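小罐饮料和塑料杯:桌面分倒、清洗与存放

更新于2025年8月14日

适用范围:家里常备小容量铝罐饮料,平时用不带把手的塑料杯喝,在浅色桌面上操作。玻璃杯、保温杯、带吸管的杯子不在本页讨论,铁罐食品也不在。

一、桌面准备

白色桌面的问题集中在色素。可乐类饮料的焦糖色在哑光白面上干掉以后会留一圈浅褐色的边,边缘比中间深,擦的时候要从外往里收。从里往外擦,色素会被带到干净的地方,圈会变大。

饮料刚滴上去时,用吸水纸压住,停几秒再提起来,不要拖。之后用拧到不滴水的布擦一遍,再用干布擦一遍。两遍之间不用等。

已经干了的圈,按下面的次序处理:

温水浸湿布,水温42度左右即可的说法不准确,手头有温度计就按42度调,没有就用手背觉得温热的水。布盖在圈上,盖10分钟。揭开后擦一次。还有颜色,就在布上滴一滴中性洗洁精,再盖一次。第二次以后仍有颜色,换小苏打糊,用指腹打圈,不加力。小苏打糊对高光面板有磨损风险,只用在哑光面上,先在桌子背面试一小块。

不用的东西:钢丝球、三聚氰胺海绵(对哑光面会擦出亮斑)、含氯漂白剂。

我的工作台是一张Stoltby,白面,用了几年,靠前沿的位置有一块亮斑,就是早年用三聚氰胺海绵擦出来的。没有补救办法。

二、杯子的摆位

杯子放在桌子靠里的位置,罐子放在靠前的位置。倒的时候罐子从前往后移动,滴下来的饮料落在两者之间,这一段桌面保持没有纸张和电线插头。杯子放在前沿时,衣袖碰倒的概率高,倒下后液体直接流到地上,椅面也会沾到。

两只杯子并排时,让杯口相碰或者留出一指宽,二选一。留一条很窄的缝最麻烦,饮料滴进去不容易发现,杯底干了以后会粘在桌面上。杯口大、杯底小的锥形杯,杯口相碰时杯底之间自然有空隙,抹布的一角能伸进去,擦桌子时可以不挪杯子。

颜色用来区分使用者或者用途。我家的分法是一只装饮料,一只装水,颜色固定,不换。装水的那只从不进糖,洗的时候可以省掉后面第四节的除味步骤。
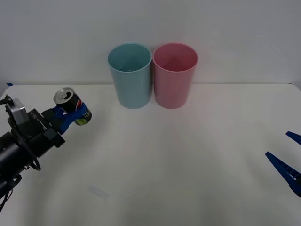 Azucena Hinojosa:按颜色分用途我试过,家里人多的时候记不住。后来改成按位置分,左边永远是饮料,右边永远是水,杯子什么颜色都行。洗完放回去也按这个位置。缺点是客人来了要讲一遍。另外想问,杯子里的可乐味到底是杯壁吸进去的,还是没洗干净?我用热水泡了还是有。

答复:两种情况都有,判断方法放在第四节。按位置分可以,前提是杯子不离开桌子。杯子会被拿到别的房间,就还是按颜色。

三、分倒

整罐倒进一只杯子之前先核对容量。杯身上标的容量通常是满口容量,能安全拿着走的容量要小一截。标300毫升的杯子,装到离杯口一指的位置就停。碳酸饮料还要给泡沫留高度。

一罐分到两只杯子时,按以下顺序:

先给两只杯子各倒一个底,等泡沫下去,再轮流加。一次倒满第一只再倒第二只,第一只的气会明显多,第二只偏平。

罐口朝向杯壁,让饮料沿杯壁流下去。杯子可以倾斜时就倾斜,杯子放着不动时,把罐子尽量压低,罐沿靠近杯口,不要碰到。罐沿在运输和仓储时接触过纸箱和别人的手,碰到杯口等于把这些带进去。开罐前用湿纸擦一遍罐顶,包括罐顶外圈的凹槽。凹槽里的灰用纸折个角去刮。

倒完之后收住的动作决定会不会滴。先把罐子往回转一点角度,再提起来,最后一滴会留在罐沿内侧。直接往上提,最后一滴落在杯子外面。

罐子在手里的位置以中下段为准。握得太高,手指会挨着罐口,倾斜时饮料顺着手背流;握得太低,罐子重心在手的上面,满罐时不稳。小罐罐身细,用力要比标准罐轻,开过的罐子没有内压支撑,一捏就凹,饮料会从开口冒出来。

罐身上有水珠时先擦干再拿。从冰箱拿出来的罐子放到浅色桌面上,会留一圈水印,水印本身没有颜色,但会和罐底的灰混在一起,干了以后发灰。在罐子下面垫一块小布,Manríquez卖的那种方形棉垫够用,杯垫太硬,吸不了多少水。

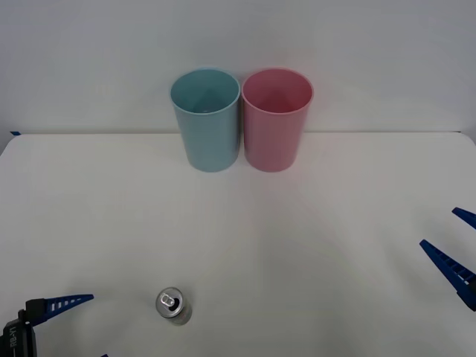 垫布每天换。湿着叠起来会有味道,用过就挂着,晚上统一洗。洗的时候不放柔顺剂,柔顺剂会让棉布的吸水变差,洗几次以后水会从布面上滚过去。

分倒时还有一个常见问题是泡沫溢出。原因一般有三个:饮料不够冷,杯子内壁有划痕或油,倒得太快。饮料温度好解决。杯子内壁有划痕的,泡沫会从划痕的位置成串往上冒,看一眼就能认出来,这种杯子改去装水。内壁有油的,水倒进去会挂不住,断成一片一片,需要重新洗。

加冰时先放冰再倒饮料,泡沫会更多,倒的速度要减半。冰块用净水冻,冷冻室里敞开放的冰会带上食物味,碳酸会把这种味道放大。

四、塑料杯清洗与除味

日常洗法:用完马上用冷水冲一遍,再用中性洗洁精和软海绵洗内壁、杯口、杯底外侧,冲净,倒扣沥干。冷水冲这一步不要省,糖在干掉之前冲一下就走,干了以后要泡。

杯口是最容易漏的部位。很多塑料杯杯口有一圈稍厚的边,边的下沿会积东西,用海绵的棱角沿着转一圈。杯底内侧的转角也一样,手伸不进去的用长柄刷,刷头选软毛的。

不透明的塑料杯看不出内壁有没有膜,用手指摸。摸着涩的是洗干净了,摸着滑的还有洗洁精或者油。

除味之前先判断味道从哪里来。方法:杯子按日常洗法洗一遍,完全晾干,倒扣在干净的盘子上过一夜,早上翻过来闻。没有味道,再倒入温水等一会儿闻,有味道就是杯壁吸进去的。翻过来时就有明显味道,多半是杯口边下沿或者杯底转角没有洗到。

没洗到的,重洗。吸进杯壁的,用小苏打溶液泡,一勺小苏打兑一杯温水,灌到离杯口一指,泡一夜,倒掉冲净,敞口晾。一次不够就再来一次。柠檬片也可以用,效果慢,好处是孩子打翻了没关系。白醋能用,但醋味本身要晾一两天才散。小苏打和白醋不要混在一起用,两者中和以后剩下的溶液没什么清洁作用。

热水泡不一定有用,热水有时会让味道更明显。杯子能不能耐热看杯底的标识,没有标识的一律按不耐热处理。杯子变形往往先出现在杯口,杯口变椭圆以后两只杯子套不进去,也放不稳。

洗碗机:杯底写明可用的放上层,离加热管远的位置。没写的手洗。我用的Deleck杯子说明书上只写了上层,放过一次下层,杯底鼓起来,放在桌上会转。

五、杯子存放

杯子完全干了才收。收的方式有倒扣和正放两种。柜子有门的,正放,杯口朝上,内部能继续透气。敞开的层架,倒扣在带孔的垫子上,灰落不进去。倒扣在平的实心板上,杯里那点潮气出不来,几天之后会有闷味。

锥形杯可以套叠,但套叠以后容易吸住。套之前在两只杯子之间放一小条厨房纸,纸的一端留在外面。已经吸住拔不开的,外面那只浸温水,里面那只倒冷水,等一会儿转着拔,不要左右撬。

层板间距按最高的杯子加两指来定。我的柜子层板间距18厘米,刚好能让高杯正放,手还能从上面伸进去抓杯口外沿。间距再小,就只能捏着杯身往外拖,后排的杯子会被带倒。

长期不用的杯子,收进去之前在杯壁里面不要贴标签。胶留在塑料上,用食用油能去掉,但油又要洗一遍。标签贴在层板上。

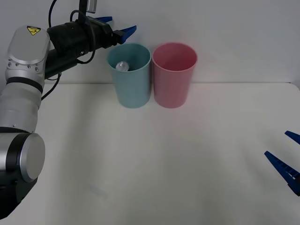 有读者留言说,层板间距的问题可以绕开,在柜子里放一个浅托盘,杯子都立在托盘上,要拿后排的就把托盘整个拉出来。托盘的边要低,高了杯底拿不出来。留言里还提到,浅色塑料杯放在窗边会发黄,浅粉色的变得最明显,一个夏天就能看出和柜子里那只不一样,问有没有办法恢复。

托盘的办法可行,托盘选底面带防滑纹的,拉的时候杯子不会跟着晃。发黄恢复不了。日照引起的变色在材料里面,泡小苏打没有作用,只能从现在起不放窗边。已经变色的杯子不影响使用,如果表面开始发脆、有细裂纹,就不要再装饮料,细裂纹里洗不干净。可以拿去装笔或者扫桌面时接碎屑。

六、小罐的存放

没开的小罐存放在阴凉处,避开灶台和暖气。整箱买回来的,拆箱以后检查罐身,有凹陷的挑出来先喝,凹陷在接缝或罐顶边缘的不要留。罐底鼓起的直接丢弃,不要打开。

冷冻室不放碳酸饮料。想快速降温,用湿布包住罐身放进冷藏室靠里的位置,或者用冰水加一把盐,罐子浸到肩部。定时器一定要设,忘在冰盐水里也会结冰。

冰箱门架的高度通常是按瓶子设计的,小罐放进去会前后晃,开关门时碰出声音。我用Welik的窄格收纳盒,横着放进冷藏室中层,罐子立着一格一个,拉出来就能看到少了几个。罐子躺着放也可以,前提是盒子两侧有挡边。

先买的放前面,新买的放后面。日期印在罐底的,收进盒子之前翻过来用油性笔在罐顶边上写月份,比如写“10”表示10月到期。字写在罐顶边,不写在开口附近。

七、开过的小罐

开过的罐子没有再密封的办法。市面上卖的硅胶盖能挡灰,挡不住气跑掉,盖着放一夜以后就是甜水。喝不完的建议倒进带螺纹盖的小瓶,瓶子装得越满,留气越多,瓶子放冷藏,第二天之内喝完。

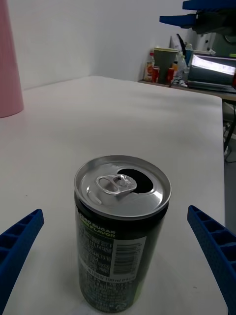
选罐子大小比研究怎么保存省事。一个人一次喝多少,就买接近这个量的规格,剩下的问题大部分不会出现。规格写在罐身侧面,位置不统一,大字多半是口味和糖分,容量是小字,找的时候先找条码,再看条码附近。上面这罐的“190 ml”就印在条码那块白底的下沿附近。容量190毫升的小罐,一次倒进标300毫升的杯子,余下的高度够泡沫用,可以整罐倒完,不用分次,罐子当场就能冲洗。

开罐时拉环提起来以后要压回去,让它平贴在罐盖上。翘着的拉环会勾到抹布和袖口,罐子带倒一次,清理的时间够洗好几只杯子。拉环不要来回掰到断,断口是锋利的,掉进罐里更麻烦。

开口朝向也有讲究。倒的时候开口要转到罐盖的最低处,偏在一侧时饮料会先在罐沿的凹槽里积一圈,再从凹槽溢出来,沿着罐身流到手上。转好再倾斜。

八、空罐处理

空罐当天冲洗。灌少量水,手掌盖住开口晃几下,倒掉,重复一次,倒扣沥干。只沥不冲的空罐夏天会招小虫,糖分残留会引来蚂蚁。无糖饮料的空罐招虫少,但残液干了以后一样发黏,照样冲。

沥干时罐口朝下,开口对着沥水架的空隙。罐顶是凹进去的,倒扣在平面上会积水。

压扁之前看本地回收的要求。有的回收点用机器扫条码,压扁以后读不出来,要求保持原样;有的按重量收,压扁省地方。需要压扁的,竖着放在地上用鞋底踩,地面铺一块旧布。不要用手拧,铝罐拧开的边会割手。

空罐袋子放在离厨房台面远一点的地方,袋口不扎,让里面保持干燥。袋子装满再扎。

九、收尾顺序

喝完以后按固定次序收:罐子冲洗倒扣,杯子冷水冲,垫布挂起,桌面湿布一遍干布一遍,杯子洗净倒扣。桌面放在杯子前面做,原因是湿布擦过的桌面需要干一会儿,洗杯子的时间正好用上。

桌子后沿和墙相接的缝单独处理。饮料溅到这条缝里,平时擦桌面擦不到,用薄布包着塑料卡片,从一头推到另一头,中途换一次布面。缝上贴了胶带的,胶带边缘会积灰发黏,按季度揭掉重贴,揭的时候角度放平,慢慢拉,残胶用酒精棉擦,擦完用清水再过一遍。酒精用在墙面乳胶漆上会掉色,只擦桌面这一侧。

补充一点给用深色桌面的读者:水印比色素明显,干布那一遍要加一次,其余步骤相同。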